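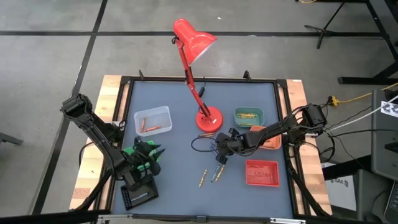 Chapter 4
Sorting and Storing Small Supplies

In this chapter you will learn to:
Group small supplies by type, color, and condition
Match a container to what it has to hold
Lay out a work surface for sorting
Set a desk lamp so that colors can be told apart

Key terms: category, holding area, open tray, lidded bin, sort surface, stray

Chapter 3 dealt with shelves and cabinets, where most items are large enough to be picked up one at a time and put back in a marked place. Small supplies are a different problem. Crayons, erasers, paper clips, and chalk are bought in quantity, used by many hands, and returned in no particular order. A classroom that starts the year in September with full boxes will usually have mixed boxes by November.

Consider the art room at Skakell, a community center that runs classes for children and adults. Its supply list for one term showed 1,849 small items, and 543 of them were crayons. The crayons had been kept in one deep carton. To find a green one, a student had to dig. Staff moved the crayons into 14 shallow trays, sorted by color, and set a limit of 60 crayons for any one tray. The rest of the chapter returns to this case several times.

4.1 The Sort Surface

Sorting begins with a clear, flat place to work. A sort surface should be large enough to hold the unsorted items, the containers they are going into, and a gap between the two. The gap matters. Without it, items roll from one group to the next and have to be sorted again.

A plain, dull-colored mat works well. It keeps crayons and pencils from rolling, cuts glare, and makes a dropped item easy to find. White paper will do for dark items but hides pale ones. A raised border around the work area is useful when the items are round.

Light comes next. Yellow and orange crayons are easily confused in a dim room, and so are dark blue and black ones. Place the lamp so that its base does not take up the space you need for trays, and tilt the shade toward the work. Run the cord toward the back of the table, away from the hands.

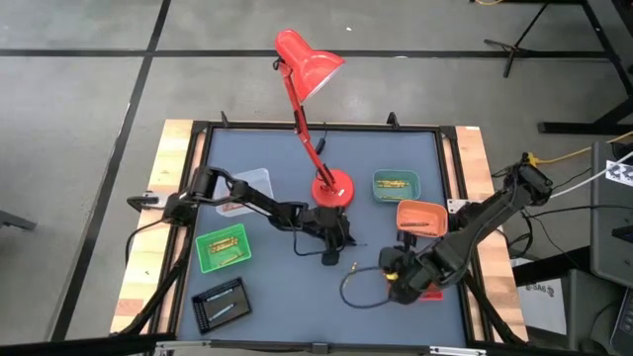

Figure 4.1 A sort surface with a jointed desk lamp. The cord lies behind the lamp arm, near the far rail.

4.2 Choosing a Container

Containers for small supplies fall into two groups. Open trays are best for items in daily use. They are shallow, the contents can be seen at once, and a child can reach into one without spilling it. Lidded bins are best for reserve stock, and they stack.

Clear plastic has one advantage over solid colors — the contents can be checked from the side. Colored trays have another. A red tray can be set aside for red crayons, and a student who cannot yet read a label can still put things back. The two kinds are often used together. The Twal and Mustero systems compared in Section 4.4 take opposite views on this point.

Keep one container empty when you begin. This is the holding area, and it is for strays: broken pieces, crayons without wrappers, and anything that does not belong to a category you have set up. Do not stop to decide about each stray as you find it. Finish the main groups first, then go through the holding area.

Before You Read On

Choose a drawer or box of small supplies at home or in your classroom. Write down the categories you would use to sort it and the container you would choose for each. Keep the list. You will need it for the Tulimon worksheet at the end of Section 4.3.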